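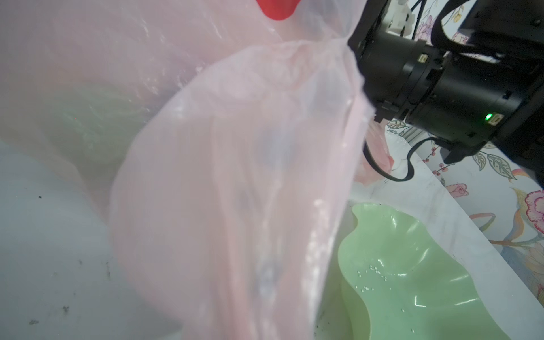

Anari open day, anyone else go?

kettleback
Went over in October to see the arm demo at Anari. The sign said household sorting, the guy running it said "any bag, any table." OK. I stood there from 3 pm until my feet hurt and I'm still not sold.

Pinching a thin plastic bag by the neck is hard, I'll give them that. But one table with a flowered cloth on it is not my kitchen. What does it do with a full bag?

rathole_61
You're being stingy. See-through plastic is awful for cameras. I work with a Rathore packing line and we gave up on film bags completely. I'd have paid to watch that.

kettleback
You'd have paid 610 for the starter kit too, then. That was the price on the flyer, gripper only, arm extra.

Oduor Rugemalira
I was at the morning session. They told us 200 practice grabs with that kind of bag. I asked how many were good ones and got a brochure.

rathole_61
Maybe he didn't know? Half the people at these things are from sales.

Oduor Rugemalira
Then bring someone who knows – it's an open day. Prosus had their engineers out front last year and they answered everything, even the rude questions.

mossy_pete
Did they let you pick the bag? When I saw one of these in Murnivwood they only used their own stuff.

kettleback
Nope. I had a bread bag in my coat and asked twice. "Maybe later." Left at 5.

rathole_61
Still think you're grading a demo like it's a finished product.

kettleback
They're the ones taking orders – 2997 for the full setup. So yes, I am.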